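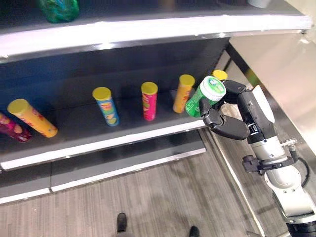 筒形容器の陳列

筒形容器の陳列（つつがたようきのちんれつ）は、成形ポテトチップスなどの乾燥菓子を詰めた円筒形の容器を、小売店の棚に並べて販売に供する作業、およびその結果としてできる棚の状態を指す。袋入りの菓子の陳列とは道具も手順も異なり、商品陳列の教本では缶詰や瓶詰の陳列に近いものとして扱われることが多い。店舗の現場では「筒物（つつもの）」「筒出し」などの呼び方も使われるが、地域や店による差がある。

概要

成形ポテトチップスは、乾燥させた馬鈴薯の粉を練って薄く延ばし、同じ形に抜いて揚げた菓子である。一枚ごとの形がそろっているため重ねて詰めることができ、細長い円筒形の容器に収めて販売される。容器は背が高く底面が小さい。立てて置けば狭い棚幅に多くの味を並べられる一方、手前の商品に触れたときや、棚板が揺れたときに倒れやすい。

陳列の基本は、容器を直立させ、商品名の面を通路側に向け、味ごとに前後の列をつくることである。同じ味を前後に重ねた一列を「一フェイス」と数える。味は容器の地色で区別されるのが普通で、赤、青、黄、橙、緑、桃色などが用いられる。蓋の色はシリーズを通じて共通とする製品が多く、この場合、離れた位置からは蓋の並びがひとつの帯に見え、近づくと胴の色によって味を見分けることになる。

容器の構造

胴は紙を巻いて筒にしたもので、内面には湿気を防ぐための層が設けられる。底は金属または紙の板で閉じられ、上端には内容物を密封する薄い膜と、開封後に使う再封用の樹脂製の蓋がつく。胴の外側に印刷された紙を貼り、これがラベルを兼ねる。製品によっては胴全体を樹脂で成形したものや、金属缶を用いたものもある。

紙の胴は縦方向の荷重には比較的強いが、横からの力には弱い。横倒しのまま上に物を載せると胴がへこみ、内容物が割れる原因になる。また、蓋の縁がわずかに胴より張り出している容器では、隣と密着させて並べたつもりでも胴と胴の間に隙間が残り、前後の列が少しずつずれていくことがある。

重心の位置は内容物の詰まり方によって変わる。未開封の製品では高さの中ほどにあり、缶詰のように低い位置にはない。飲料の瓶に比べて軽いため、隣の商品を取り出す際に袖や指が触れただけで傾くことがある。

棚の条件

筒形容器に使われる棚は、金属製の棚柱に棚板を掛けたゴンドラ什器が一般的である。棚板の前縁には値札を差し込むための立ち上がりがあり、これが転がり止めの役も果たす。ただし立ち上がりの高さは値札に合わせて決められており、勢いよく転がった容器を止めるには足りない場合がある。

棚板の奥行きは300ミリメートルのものがよく使われる。これより深い棚では後方の商品に手が届きにくく、補充のたびに手前の商品をいったん降ろす必要が生じる。浅い棚では一列に置ける数が減り、補充の回数が増える。

上下の棚板の間隔は、容器の高さに手の入る余裕を加えて決める。余裕が小さいと、容器を取り出すときに蓋が上の棚板に当たり、引き出す途中で斜めになった容器が両隣を押す。余裕が大きすぎると棚全体の段数が減り、空いた部分が暗く見える。背板が黒や濃い灰色の什器ではこの傾向が目立つため、容器の列を前に寄せて陳列することが勧められる。

棚板の表面は、塗装した鋼板のままでは滑りやすい。薄い滑り止めの敷物を敷くと直立は安定するが、奥の商品を前へ滑らせる「前出し」の作業はしにくくなる。どちらを優先するかは店の方針による。

陳列の方法

直立陳列

最も広く行われる方法である。左右の端に仕切り板を立て、その間に容器を詰めて並べる。容器どうしが支え合うため、棚幅いっぱいに商品があるうちは安定している。売れて列が減ると支えが失われ、残った容器が傾いたり倒れたりする。補充の目安を残り数量で決めず、列の途切れ方で決める店があるのはこのためである。

横置き陳列

容器を寝かせ、蓋または底を通路側に向けて置く方法である。段の高さが足りない棚や、特売用の籠で用いられる。積み重ねるときは下段の谷に上段を載せる俵積みとし、両端を仕切り板で押さえる。押さえがないと下段が左右に開いて崩れる。蓋の面には商品名が印刷されていないことが多く、味の区別がつきにくいという欠点がある。

傾斜陳列

棚板を前下がりに傾け、手前の一本を取ると後ろの容器が滑って前に出るようにしたものである。飲料では普及しているが、筒形菓子では容器が軽いため途中で止まりやすく、前縁に当たった容器が前へ倒れることもある。傾斜の角度は飲料用より大きくとられ、列ごとに細い仕切りを設ける。

吊り下げ陳列

小型の容器に限って行われる。胴に帯状の紙を巻いて穴を開け、金具に掛ける。通常の大きさの容器では帯が破れるため用いられない。
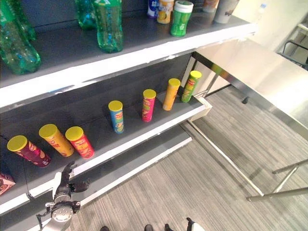
棚割り

棚割りとは、どの段のどの位置にどの商品を置くかを定めた計画をいう。筒形菓子は飲料と合わせて買われることを見込んで、清涼飲料の段の近くに割り当てられることがある。同じ什器の中で上の段に飲料、その下の段に筒形菓子を置く組み合わせは、小規模な売店や休憩所の売り場で見られる。重い飲料を上段に置くことには安全上の異論もあり、瓶や大型の容器は最下段に置くよう定めている教本もある。

味の並べ方には主に2通りの考え方がある。ひとつは販売数の多い味を目の高さの中央に置き、少ない味を端に寄せる方法である。もうひとつは胴の色を基準にし、近い色が隣り合わないように配置する方法で、取り違えを減らすことを目的とする。赤と橙、橙と黄は照明によって見分けがつきにくくなるため、間に青や緑を挟むのが定石とされる。

色による配置を体系的にまとめたものとして、陳列指導員のタマーシュ・タカーチ（Tamás Takács）による手引書『筒物の棚』が知られる。タカーチは、客が戻した商品の位置を調べ、隣り合う列に誤って戻される例は胴の色が近い組み合わせに集中していたと述べた。そのうえで、味の名称の順や発売の順に並べる従来の棚割りを改め、色の対比を先に決めてから味を割り当てる手順を提案している。

これに対し、売り場設計を手がけたジーニー・ベアード（Jeanie Baird）は、色の対比を強めすぎると棚の中で視線の落ち着く場所がなくなり、新しい味を加えたときにも目立たなくなると指摘した。ベアードの案では、棚の片側に淡い色、反対側に濃い色を集め、新製品だけをこの順序から外して置く。この配置は提案者の名から「ベアード式」と呼ばれ、小型店の棚割り例に取り上げられている。

什器と補助具

仕切り板

列と列の間に立てる薄い板で、透明な樹脂のものが多い。棚板の溝に差すもの、磁石で留めるもの、前縁の値札受けに掛けるものがある。筒形容器では、胴の高さの半分に満たない仕切り板は効果が小さい。容器が仕切り板の上縁を支点にして倒れるためである。

押し出し器

ばねの力で後方から容器を押し、常に前縁に寄せておく器具である。ばねが強いと、最後の一本を取ったときに押し板が音を立てて前縁に当たり、隣の列にも振動が伝わる。Zunitzの押し出し器は、ばねを渦巻き状の薄い帯にして押す力を一定にしたもので、軽い容器にも使える。補充の際は押し板を奥まで戻した状態で固定できるが、固定を外し忘れると前出しが働かない。

列受け

棚板の上に置く浅い溝つきの台で、溝の幅を容器の底の径に合わせてある。Skastanholmの列受けは溝を組み替えられる構造で、径の異なる製品が混在する棚に用いられる。溝の底にごみがたまりやすく、清掃の手間は平らな棚板より大きい。

値札と味札

筒形菓子は一列の幅が狭いため、味ごとに値札をつけると札どうしが重なることがある。同じ価格の味をまとめて一枚の値札で示し、各列には味の名だけを書いた小さな札をつける方法がとられる。札の地色を胴の色に合わせておくと、列が空になったときにも何が欠品しているかが分かる。

補充の手順

補充は次の順で行うのが標準的である。

まず棚に残っている容器を前に出し、倒れているものを起こす。転倒した容器は、起こす前に胴のへこみと蓋の外れを確認する。蓋が緩んでいても内側の膜が破れていなければ商品としては問題がないが、膜の状態を外から確かめられない製品では、蓋を押してはまり具合をみるにとどめる。

次に期限の表示を確かめ、日付の古いものを手前に置く。期限は底面または胴の下端に印字されていることが多い。直立したままでは底面が読めないので、列ごとに一本ずつ持ち上げて確認する。

続いて新しい容器を奥から詰める。箱から出すときは蓋をつまんで引き上げず、胴の上寄りを握る。蓋だけを持つと外れて容器が落ちる。両手に一本ずつ持って同時に置く作業者もいるが、奥行きのある棚では片手で手前の列を押さえ、もう一方の手で置くほうが倒れにくい。

最後に面をそろえる。円筒には正面がないように見えるが、ラベルには商品名の大きく入った面があり、これを通路側に向ける。列の先頭だけをそろえれば足りるとする店と、二番目以降もそろえる店とがある。先頭が売れると次の容器が前に来るため、押し出し器を使う棚では後者のほうが見た目が長く保たれる。

転倒と乱れ

筒形容器の棚では、売り場の乱れの大半を転倒が占める。転倒には、一本だけが傾いて隣に寄りかかるもの、隣を巻き込んで連続して倒れるもの、倒れた容器が前縁へ転がり通路に落ちるものがある。斜めに寄りかかった状態は見落とされやすく、次に客が触れたときの転倒につながる。

倒れた容器は棚板の上で斜めを向いて止まることが多い。このとき奥の列への通り道をふさぎ、後方に在庫があっても客の手が届かなくなる。また、横になった容器は直立したものより広い棚幅をとるため、隣の味の列に入り込み、棚割りが崩れて見える。

端の列は片側に支えがないため、特に倒れやすい。対策としては、端に仕切り板を立てる、端の列だけ奥行き方向に容器を詰める、箱形の商品を端に置いて支えとする、といった方法がある。箱形の商品を使う場合は、箱が売れた時点で支えも失われるので、補充の順序に注意が要る。

乱れた棚を直す作業は、倒れた容器をすべて起こしてから列を整えるのが原則である。一本ずつ起こしながら元の列へ戻そうとすると、まだ倒れている容器に手が当たり、立てたものを再び倒しやすい。倒れた容器が多いときは、いったん近くの台や補充用の台車に移し、棚板を空けてから並べ直す。

内容量と表示

筒形菓子の内容量は製品と地域によって異なる。Lostauの標準缶は119グラム入りで、背の低い小型缶も併売されている。同じ径で高さだけが異なる容器を隣に並べると、低いほうが陰になって見えにくい。このため高さの異なる容器は段を分けるか、低いものを通路の進行方向の手前側に置く。

ラベルには商品名、味、原材料、内容量、保存方法などが記される。面をそろえると原材料の欄は側面または背面に回り、棚に置いたままでは読めない。アレルギー物質の確認のために客が容器を回すことは多く、向きの乱れはこれによっても生じる。

保管

未開封の容器は、直射日光と高温を避け、乾いた場所に置く。床に直接置くと紙の胴が湿気を吸うことがあるため、倉庫ではすのこや棚を使う。外箱のまま積む場合は、箱に示された上下の向きと段数の制限に従う。横倒しで長く置くと、内容物の端が容器の内側に当たって欠けることがある。

開封後は再封用の蓋をして保管する。蓋は密封を目的としたものではなく、吸湿を完全に防ぐことはできない。

清掃

棚板の清掃は列を空にして行う。拭き取りには固く絞った布を使い、水分が残った棚板に容器を戻さない。紙の底をもつ容器では、底が湿ると変形して直立しにくくなる。蓋の上面にはほこりがたまり、明るい色の蓋では目立つ。補充のときに乾いた布で払うのが一般的である。棚板の前縁の裏側には破損した商品のくずが入り込むため、値札を外して掃除する。

練習と教育

新人の教育では、実際の売り場に出る前に、練習用の棚で前出しと面そろえを行わせる店がある。練習用の容器には売り場と同じ製品を使うほか、期限切れで販売できなくなったものや空の容器を用いる。空の容器は実物よりさらに軽く、倒れやすさが異なるため、空容器だけで練習すると力加減を誤るという指摘もある。

習熟の目安としては、時間内に並べられる数よりも、隣の列を倒さずに任意の一本を抜き取り、同じ位置に戻せることが重視される。タカーチの手引書では、この動作を「一本抜き」と呼び、胴の中央より上を軽く挟み、真上に少し浮かせてから手前に引くと説明している。棚板の間隔が狭く真上に浮かせられない場合は、底を棚板につけたまま前縁まで滑らせ、立ち上がりを越えるところで初めて持ち上げる。

関連項目

ゴンドラ什器
棚割り
前出し
成形ポテトチップス
俵積み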